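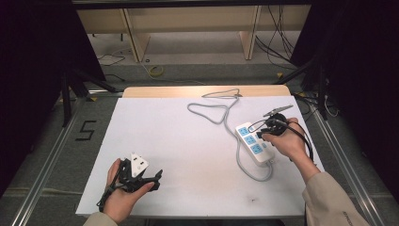
Text: Maricica Gavrilă | Fachliche Durchsicht: Khairul Goh | Stand: 24. März 2018

4 Zitate und Belege in der Arbeit anlegen

Der vorliegende Abschnitt regelt die Einbindung fremder Texte in schriftliche Arbeiten, die über die Schreibumgebung Nemeo am Kolleg Cindunon eingereicht werden. Er gilt für Facharbeiten, Erörterungen und Rezensionen. Für literarische Texte gilt Abschnitt 7.

Vorausgesetzt wird, dass das Dokument nach Abschnitt 2 angelegt und die Gliederung nach Abschnitt 3 freigegeben ist. Wer noch keine freigegebene Gliederung besitzt, kann die Quellenliste bereits führen, Belege aber noch nicht mit Textstellen verknüpfen.

4.1 Quellenliste anlegen

1. Öffnen Sie das Dokument und wählen Sie im Menü »Apparat« den Eintrag »Quellenliste«.

2. Legen Sie für jede benutzte Quelle einen eigenen Eintrag an. Sammelbände erhalten einen Eintrag für den Band und je einen weiteren für jeden Beitrag, aus dem zitiert wird.

3. Füllen Sie die Pflichtfelder aus: Verfasser, Titel, Erscheinungsort, Jahr. Bei Aufsätzen kommen der Titel der Zeitschrift, die Nummer des Jahrgangs und die Seiten von Anfang bis Ende des Aufsatzes hinzu.

4. Tragen Sie bei Quellen aus dem Netz die vollständige Adresse und das Datum des letzten Abrufs ein. Eine Adresse, die nur auf die Startseite eines Angebots führt, genügt nicht.

5. Vergeben Sie ein Kürzel. Üblich sind der Nachname und das Jahr; bei mehreren Titeln desselben Verfassers aus einem Jahr folgt ein kleiner Buchstabe (a, b, c).

6. Speichern Sie den Eintrag mit »Übernehmen«.

Hinweis: Fehlt eine Jahresangabe, ist »o. J.« einzutragen, fehlt der Ort, »o. O.«. Das Feld darf nicht leer bleiben. Ein vermutetes Jahr steht in eckigen Klammern.

Hinweis: Vorlesungsmitschriften und mündliche Auskünfte werden nicht in die Quellenliste aufgenommen. Sie können nach Rücksprache mit der betreuenden Lehrkraft in einer Fußnote erwähnt werden.

4.2 Wörtliches Zitat einfügen

1. Schreiben Sie zuerst den eigenen Satz, in den das Zitat eingebettet werden soll. Aus ihm muss hervorgehen, wer spricht und in welchem Zusammenhang.

2. Setzen Sie den Cursor an die vorgesehene Stelle und wählen Sie »Zitat einfügen«.

3. Übertragen Sie den Wortlaut buchstabengetreu, einschließlich älterer Schreibweisen und der Zeichensetzung des Originals. Offensichtliche Fehler werden mit »[sic]« gekennzeichnet und nicht stillschweigend berichtigt.

4. Kennzeichnen Sie Auslassungen durch drei Punkte in eckigen Klammern. Eigene Zusätze und angepasste Endungen stehen ebenfalls in eckigen Klammern.

5. Wählen Sie aus der Liste das Kürzel der Quelle und tragen Sie die Seite ein.

6. Prüfen Sie den fertigen Satz auf seine Grammatik. Zitat und eigener Satz müssen zusammen einen vollständigen deutschen Satz ergeben.

Zitate, die mehr als drei Zeilen umfassen, werden eingerückt und ohne Anführungszeichen gesetzt. Nemeo nimmt die Einrückung nicht selbsttätig vor; sie ist über »Absatzform – Blockzitat« einzustellen. Steht innerhalb eines kürzeren Zitats eine wörtliche Rede oder ein weiteres Zitat, sind dort halbe Anführungszeichen zu verwenden.

Beispiel für die Einbettung:

Ungünstig: Der Erzähler ist unsicher. »Ich wusste nicht mehr, welche Tür die meine war« (So 2009, S. 29).
Besser: Seine Unsicherheit räumt der Erzähler selbst ein, wenn er nicht mehr weiß, »welche Tür die [s]eine war« (So 2009, S. 29).

Im zweiten Fall trägt der eigene Satz die Deutung, das Zitat belegt sie. Der Eingriff in das Pronomen ist durch die Klammer kenntlich gemacht.

ACHTUNG: Ein Zitat darf durch Auslassungen seinen Sinn nicht verändern. Einschränkungen des Verfassers (»in manchen Fällen«, »bisher«, »soweit erkennbar«) dürfen nicht gestrichen werden, wenn die Aussage dadurch allgemeiner erscheint, als sie im Original ist.

4.3 Sinngemäße Wiedergabe (Paraphrase)

1. Lesen Sie die betreffende Passage vollständig und schließen Sie die Vorlage.

2. Geben Sie den Gedanken mit eigenen Worten und in eigenem Satzbau wieder. Fachbegriffe dürfen übernommen werden.

3. Vergleichen Sie Ihre Fassung mit dem Original. Stimmen ganze Wendungen überein, sind sie als wörtliches Zitat zu kennzeichnen oder neu zu formulieren.

4. Markieren Sie die Wiedergabe und wählen Sie »Beleg anfügen«. Dem Kürzel wird bei Paraphrasen ein »vgl.« vorangestellt.

5. Machen Sie sprachlich deutlich, wo die Wiedergabe beginnt und wo sie endet. Bewährt haben sich der Konjunktiv der indirekten Rede und eine Nennung des Verfassers im ersten Satz.

Ein Beleg am Ende eines langen Absatzes deckt nicht den gesamten Absatz ab. Erstreckt sich die Wiedergabe über mehrere Sätze, muss der Leser an jeder Stelle erkennen können, ob er den Gedanken der Quelle oder den der Verfasserin vor sich hat. Im Zweifel ist ein zweiter Beleg zu setzen.

Hinweis: Der Austausch einzelner Wörter durch Synonyme ist keine Paraphrase. Die Lehrkräfte in Grultitz werten ihn als nicht gekennzeichnete Übernahme.

4.4 Zitat aus zweiter Hand

Grundsätzlich wird nach dem Original zitiert. Ist dieses auch über die Fernleihe nicht erreichbar, gehen Sie wie folgt vor:

1. Legen Sie beide Titel in der Quellenliste an.
2. Aktivieren Sie beim nicht eingesehenen Titel das Feld »nicht im Original«.
3. Verknüpfen Sie die Textstelle mit dem eingesehenen Titel. Der Beleg erscheint dann in der Form »zit. n.«.

Mehr als zwei Belege dieser Art je Arbeit bedürfen der Zustimmung der betreuenden Lehrkraft.

4.5 Umfang und Anteil der Zitate

Eine Facharbeit umfasst mindestens 2.000 Wörter. Die Zählung in der Fußleiste schließt wörtliche Zitate, Fußnoten und Quellenliste zunächst ein. Maßgeblich ist der bereinigte Wert, der unter »Dokument – Umfang« abzurufen ist. Eine Arbeit, für die in der Fußleiste 3.192 Wörter angezeigt werden, kann nach Abzug der Zitate und des Apparats durchaus unter der Mindestgrenze liegen. Prüfen Sie den bereinigten Wert deshalb vor jeder Abgabe.

Für den Anteil wörtlicher Zitate am Text besteht keine feste Obergrenze. Als Warnzeichen gilt es, wenn zwei Absätze hintereinander mit einem Zitat beginnen oder wenn auf ein Blockzitat kein auswertender Satz folgt. Jedes Blockzitat ist im unmittelbar anschließenden Text zu besprechen.

4.6 Abgleich vor der Abgabe

1. Wählen Sie »Apparat – Abgleich«. Nemeo vergleicht die Kürzel im Text mit den Einträgen der Quellenliste.

2. Bearbeiten Sie die rot unterlegten Kürzel. Zu ihnen fehlt ein Eintrag.

3. Bearbeiten Sie die grau unterlegten Einträge. Sie werden im Text nirgends verwendet und sind zu entfernen oder in die gesonderte Liste »Weiterführende Literatur« zu verschieben.

4. Prüfen Sie alle Seitenangaben von Hand am Original. Der Abgleich erkennt falsche Seitenzahlen nicht.

5. Lassen Sie die Quellenliste alphabetisch ordnen. Namenszusätze wie »von« und »de« werden nachgestellt.

6. Erzeugen Sie die Druckfassung und lesen Sie sie einmal vollständig auf Papier.

ACHTUNG: Nach dem Erzeugen der Druckfassung werden die Verknüpfungen zwischen Text und Quellenliste gelöst. Spätere Änderungen sind in der Arbeitsfassung vorzunehmen; anschließend ist die Druckfassung neu zu erzeugen.

4.7 Häufige Fehlermeldungen

»Kürzel doppelt vergeben«: Zwei Einträge tragen dasselbe Kürzel. Ergänzen Sie den Kleinbuchstaben nach 4.1, Schritt 5, und prüfen Sie sämtliche Belege, die das bisherige Kürzel verwenden.

»Beleg ohne Seite«: Bei Büchern und Aufsätzen ist die Angabe zwingend. Bei Netzquellen ohne Seitenzählung tragen Sie die Nummer des Absatzes ein.

»Zitat nicht geschlossen«: Das schließende Anführungszeichen fehlt oder stammt aus einem anderen Zeichensatz. Die Meldung tritt vor allem bei Texten auf, die aus einem fremden Programm eingefügt wurden.

»Eintrag gesperrt«: Eine zweite Person bearbeitet bei Gemeinschaftsarbeiten denselben Titel. Die Sperre endet neun Minuten nach der letzten Eingabe.

Arbeiten, die vor August begonnen wurden und noch die alte Fußnotenform verwenden, dürfen in dieser Form abgeschlossen werden. Eine Mischung beider Formen innerhalb eines Dokuments ist nicht zulässig. Die Zeichensetzung in Fußnoten behandelt Abschnitt 5.

Kontakt | Impressum | © 2018 Kolleg Cindunon, Schreibberatung Grultitz | Nach oben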